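Two weeks with the Zulero sorting kit

I've been wanting to write this one up since March, when Jean Pollock talked me into trying the Zulero kit from Sinance. It's a two-arm setup meant for small shops that do a lot of picking and sorting, and the trial was 40 days for $372, which comes off the price if you keep it.
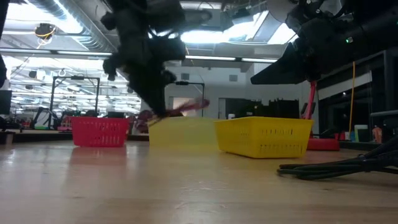 What I liked

The arms don't need fancy bins! I half expected to be told I had to buy special trays, but plastic baskets in a row on the table were fine. You tell the software which basket is which (I named mine by color: red, pale, yellow) and then you teach each drop spot by hand. My first go took most of a morning, the second one took as long as a cup of coffee.

It's quick, too. I had it turned up to the second-highest speed and it was moving faster than I was comfortable standing next to, so I turned it back down for a while. Riaan Khumalo from Sinance support told me most people do the same and then creep it back up, and yep, that's what I did.

What I didn't

Cables. So many cables. The kit comes with a little bag of clips and I ran out before I was half done. If you're ordering, get more clips.

The manual is also a mess. The part on setting the grip strength sends you to a page about mounting bolts, and I ended up calling Riaan again (sorry, Riaan). Soft things are still hit or miss for me. Anything with a bit of squish wants a lighter grip than the default, and you have to save that for each item or it goes back to normal when you restart. Drove me nuts.

Would I buy it?

I'm leaning yes. The full price is $3000 with both arms, and the Crichton kit I looked at last year was $500 more and only came with one. I'd like to run a bigger batch first, some small parts orders for the Divthorpe shop, and see how it does when I'm not hovering.

If you've got one of these and you've figured out the soft grip settings, please leave me a comment. And if you have spare cable clips, I'll take those too.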